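Tenora (gripper)

Tenora is a hand-held gripper for recording manipulation tasks, built in a shared workshop by Bleddyn Powell and Eifion Trevor. A person carries it and works its fingers by hand, and the recordings are later used to train a robot arm. It is usually made and used in pairs, one for each hand. The design files are kept by the Sornivard workshop, where both builders are members.

History

Powell began the project in May as a way to collect training data without tying up the workshop's only arm, a secondhand unit the members call Nicholas. The first version was cut from plywood and closed with a bicycle brake lever. It was heavy and the fingers did not stay parallel, and it was dropped after a few sessions.

Trevor redrew the body for 3D printing. Version 2 used a trigger and a single linear rail but flexed at the wrist. Version 3 added a thicker shell and moved the camera closer to the fingers. This is the version most people mean by the name, and over 300 recordings had been made with it before the files were released to other workshops.

Construction

The shell is printed in four parts and held together with machine screws and heat-set inserts. The fingers ride on a rail and are joined by a rack and pinion, so that both move the same distance when the trigger is pulled. Soft pads are glued to the fingertips and are treated as a wear part.

A wide-angle camera sits on top of the body. Printed square markers give the software a reference for position. Early markers were printed on glossy paper and were hard to read under ceiling lights - matte card is now listed in the parts sheet. The electronics board, a Trodevine, logs the trigger position and is powered over a cable.

Use

Before a session the operator calibrates each camera and checks that the clocks agree. Tasks at Sornivard have mostly involved household furniture: opening and closing doors, moving objects between shelves, and turning small knobs. Glass doors are considered harder than solid ones, as reflections can confuse the tracking. The longest recording in the set runs to 2855 frames.

Operators are asked to move at a steady pace and to keep the cable clear of the fingers. Some also wear a small camera on the head for a second view of the work.

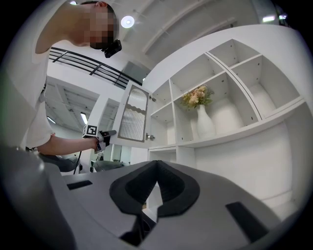 Known problems

The trigger spring loses tension with heavy use. Tracking drifts when a marker is turned away for long, and white furniture against a white wall gives the software little to hold on to. Left-handed users have reported that the cable exit gets in the way - a mirrored shell has been drawn but not printed.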